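ホーム > 暮らしと木のもの > 積み木の話

積み木を買うつもりはまったくなかったんです。ほんとに。

年明けに押し入れの整理をしていて、古い毛布の下から子どものころの積み木が出てきたのが始まりでした。箱の底がもうふにゃふにゃで、持ち上げたら中身が畳の上にざーっと落ちて、ひとりで「うわあ」と声が出ました。赤い三角がひとつと、あとは塗りのはげた四角ばかり。丸いのもあったはずなのに、どこへ行ったのか。たぶん引っ越しのどこかでなくしたんでしょうね。

で、その晩からずっと積み木のことを考えていました。お風呂でも考えていた(笑)。うちはもう小さい子がいるわけでもないのに、机の端に形のきれいな木の塊がころんと置いてある、その感じがむしょうに恋しくなってしまって。

友人のソレダッド・ウィットロックにその話をしたら、「色つきの形のやつがいいよ、四角ばっかりだと結局積んで終わりだから」と言われました。彼女は昔から道具にうるさくて、うちの菜箸にまで意見があるような人なんですが、今回は素直に聞いておこうと思いました。星とかハートとか、そういう形が入っているもの。大人の机にハート?と最初は思ったんですけどね。

それからというもの、夜になると積み木を調べる日々です。テソン(Teson)という小さな木工の店のページがとにかく見やすくて、寝る前に開くとあっという間に時間が過ぎます。形ごとに一個ずつ買えるのがまたよくない。あと一個、あと一個とカゴに入れて、気がつくと送料無料の線を軽く越えている。朝になって正気に戻り、全部消す。これを何回やったことか。
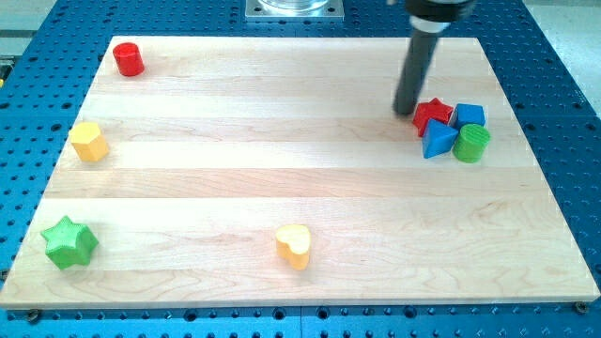 文・アニカ・マフムード|2021年1月19日

明るいメープルの板に、色つきの積み木が八つ。この取り合わせがもう、たまらなく好きです。板の木目が細かく波打っていて、帯ごとに少しずつ色の濃さが違うでしょう。こういう淡い木の上だと赤も黄色もぱっと立つし、それでいてうるさくない。まわりの青ともよく合っていて、私の中の「木のものは木の机に置くべし」という思い込みがぐらっときました。青、いいなあ。

いちばん好きなのは黄色の六角柱です。写真のように立っていると、側面に光が当たって、面ごとの表情がわかるんですよね。円柱だとなめらかに流れてしまうところが、六角だとカクカクと切り替わる。三角や四角ほど素っ気なくなく、星ほど主張もしない。ちょうどいい人、という感じ(人じゃないけど)。机に置くなら絶対これ。

ハートについては、ソレダッドに謝らないといけません。平らに寝ているハートはちょっと甘すぎると思っていたのに、とがったほうを下にして立っていると急にきりっとして見えます。丸い山がふたつ上にあって、なんだか小さいパンみたい。しかも黄色。赤いハートだったら私はたぶん買おうと思わなかったので、色って大事ですね。

そして右側に四つぎゅっと寄り集まっているところ。赤い星と青い立方体、その下に青い三角柱と緑の円柱。ここを見るたびに、休み時間の教室の隅みたいだなと思います。離れたところに立っている赤い円柱と比べると、にぎやかさがぜんぜん違う。同じ積み木でも、くっつけるか離すかで気分が変わるんだなあと、いい大人が真剣に感心してしまいました。

星が赤と緑で二つあるのもうれしいところです。セットものだと「一色一形」で終わりのことが多くて、そうすると並べ方の遊びがすぐ行き止まりになるんですよ。同じ形で色違い、同じ色で形違い、その両方があると、並べ替えるだけでけっこう長く遊べます。赤だけ集めるか、星だけ集めるか。それだけで一杯分のお茶が冷めます。

木の積み木でもうひとつ好きなのが、切り口です。緑の円柱の上の面に、うっすら丸い輪が重なっているの、わかりますか。年輪なのか削った跡なのか私には判断がつかないんですが、ああいうのが見えると触りたくなってしまう。つるっつるに塗りつぶされているものより、少し木の気配が残っているほうが私は好みです。押し入れから出てきた古いほうも、塗りのはげた角のところがいちばん手ざわりがよくて、結局そこばかりなでています。

さて、肝心の「で、何を買うのか」です。

候補は三つまで絞りました。ひとつめはさっきのテソンでばら買いする案。ふたつめは、ベデン(Beden)の布袋入りのセット。袋がかわいいんです、生成りで紐が太くて。みっつめは、近所の古道具屋で気長に探す案。店主のガスさん(ガス・デラクロワさん、声がものすごく大きい)に聞いたら、ばらの積み木は箱にまとめて入ってくることがあって、一個60円で出しているとのこと。60円! それを聞いて心がかなり古道具屋に傾きました。

ただ、古道具だと色も大きさもそろわないんですよね。それが味だと言われればそうなんだけど、私が惹かれているのは「大きさの釣り合った、色のはっきりした形がいくつかある」という状態なので、ばらばらの寄せ集めだとたぶん違う。自分が何を欲しいのか、書いているうちに少しわかってきました。ブログってこういうとき便利ですね。

下に敷く板も欲しいです。じつはこっちのほうが難問で、机の天板に直接置くとどうしても「片づけ忘れ」に見えるのに、板を一枚はさむだけで急に「置いてある」になるんです。お盆でもいいのかなと思って台所の丸盆で試したら、ふちがあるせいで積み木が料理みたいになりました。前菜の盛り合わせ。なので、ふちのない四角い板がいい。できればやっぱりメープルの明るいやつ。

ホームセンターの端材売り場にも行ってみたんですが、ちょうどいい大きさのものは少し反っていて、隣にあったまっすぐなのは色が濃すぎて、しばらく二枚を見比べてから何も買わずに出てきました。帰りに焼き芋は買いました。

板のことをエゼキエル・オビさん(前に椅子の脚を直してくれた人です)にメールで相談したら、幅の狭い板をはぎ合わせたもののほうが一枚板より反りにくいことが多いから、ひとまずそれで探してみたら、と返事をもらいました。仕上げは蜜蝋ワックスで十分とのこと。乾いた布で薄くのばして、しばらく置いてから拭く。これなら私にもできそうです。たぶん。前に棚板でやったときは塗りすぎて、本の裏がべたべたになったけど。

置き場所はもう決めてあります。仕事机の左奥、ペン立てをどかしたところ。電話が長引いたときに手を伸ばして、ひとつふたつ動かせる距離です。いま試しに古い赤の三角を置いてあるんですが、昨日は電話を切ったらなぜか受話器の横で逆さになっていました。無意識にいじっているみたい。

予算は、板とあわせて積み木のぶんまで考えるとちょっと頭が痛いので、とりあえず最初は三つだけ買うことにします。六角柱と、ハートと、星。星の色を赤にするか緑にするかで、いままさに悩んでいるところです。緑の星ってクリスマスが終わったあとの顔をしていて、なんとも言えずいいんですよね。でも赤もいい。

どっちがいいと思いますか。コメント欄で教えてください。古い積み木の手入れに詳しい方がいたら、はげた塗りをそのまま残してワックスだけかけても大丈夫かどうかも知りたいです。箱のほうはもう限界だったので、いまはおせんべいの缶に入れています。

お問い合わせはメールフォームから | © 2021 Anika Mahmoud | ページの先頭へ戻る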